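Natalina Galli has been sewing the same quilt pattern for 246 days. When I visit her in Kekwood she is making tea and she apologizes for the threads on the floor.

"My grandmother started it," she says. "She left four squares and no instructions. I had to learn from the back side, where the stitches are."

She came from a small town and worked many years in the office of Caputo, a company that sold curtains. In May she left the job. Now she gives a sewing class in the old Ruduvar building, in room 301.

"I was afraid in the first class," she says. "I speak slowly when I teach. But the students also sew slowly, so it was good." 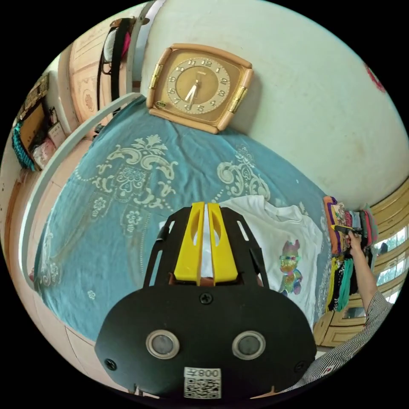

I ask her how a beginner should choose a pattern, and she becomes more serious. In her opinion most people start with a drawing that is too small, and they get tired before the first corner is finished. She tells them to look first at the cloth they already have at home. A bedspread like the teal-blue one, with big cream-white scrolls and little rosettes between them, can teach a lot about how large and small shapes rest together. "Copy one curve on paper," she says. "Only one. Then do it again tomorrow."

She does not sell her work. A shop asked her for cushions last year and she said no — she still thinks about it sometimes.

"Maybe I was proud," she says. "But if I must hurry, my stitches become ugly, and I see them every time."

The quilt will go to her niece when it is ready. The niece prefers gray.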